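Search the forum Search Advanced search

Buying used CPUs in bulk for office refurbs — worth it?

Posted 11/13/23 by Efe Akpan

I look after the computers for a small accounting office and a tutoring center that shares the building. Between them there are more than 60 desktops, nearly all older business towers. They came with the slowest processor the seller offered. The boards will take a better one from the same generation, and used chips are cheap now.

Colex has lots of pulled processors, tested, sold by the tray. Ogunleye sells them one at a time for a few dollars more each, with a longer return window. I priced both. Going with the tray would save about one machine's worth of money over the whole job.

Before I order, I'd like to hear from people who have done this. Is the upgrade noticeable for office work, or should I put the money into memory and drives and leave the processors alone?

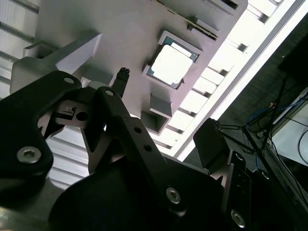
The other thing I need to decide is thermal paste. I have used Drusta for years and have no complaints, but a tube doesn't go far and I would need a lot of it.

ridgeline_pc

Do the drives first. If any of those towers still have a spinning hard drive, the processor is not what people are waiting on. I did an insurance office last February. We put solid state drives in everything and left the chips alone. The complaints stopped.

Efe Akpan

Drives are done already, all of them. Memory is 8 GB in most, 16 in a few. I should have put that in the first post.

tam_benchwork

Then it depends on what they run. Two cores to four cores is a big change. Four to four with a little more clock speed is a waste of an afternoon. What do you have now?

Efe Akpan

Two cores in most of the tutoring center machines. Four in the accounting office, but the low end of four.

tam_benchwork

Upgrade the tutoring center. Leave accounting alone and give them 16 GB.

ridgeline_pc

I still say leave all of it alone. You're paying for parts and labor on machines that are near the end of their useful life. Put the money aside and replace a few each year.

oldsocket

I don't agree with that. A chip swap is 15 minutes once you have done a couple. Replacing a computer means moving files, setting up printers again, and a week of phone calls. If the rest of the tower is healthy, keep it going.

My notes from the last batch I did, in order:

1. Update the BIOS with the old chip still in. Some boards won't start with the newer one on an early version, and then you're taking the cooler off twice.

2. Check the power rating of the new chip against the cooler you have. The small office towers often shipped with a cooler meant for the low-power parts.

3. Unplug, hold the power button down for a few seconds, and ground yourself. Take the cooler off evenly, a couple of turns per screw.

4. Open the lever, lift the frame, and take the old chip straight up by the edges. Line up the notches on the new one and let it drop in by its own weight. If it needs pushing, it's turned the wrong way. 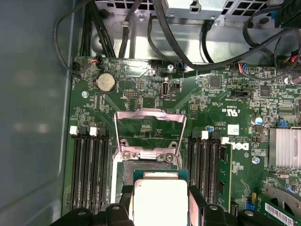
5. Clean the cooler with alcohol and a lint-free wipe. New paste, a small amount in the middle. Nison is fine and comes in a bigger tube than Drusta for the same money.

6. Boot with the side panel off and check that the fan spins, then look at the temperature after ten minutes of use.

jmarsh_repair

Agree with all of that except the paste. I had Nison dry out on me in under two years. Drusta costs more and I haven't had to redo one.

oldsocket

Mine are at four years with no trouble. Could be a bad tube.

jmarsh_repair

Could be. I bought 3 of them at the same time though, and they were all like that.

quietfan

On the Colex trays — look at the bottom of every chip before you install it. I bought 200 from them for a school job and 4 had damaged contacts. They refunded those, but it took a while. Ogunleye has been quicker for me.

Efe Akpan

Thanks, that helps. I think I'll order singles from Ogunleye for the tutoring center only, and buy memory for accounting. Does anyone know if they give a discount at that quantity if you email them?

quietfan

They did for me. Ask before you put it in the cart, they won't adjust it afterward.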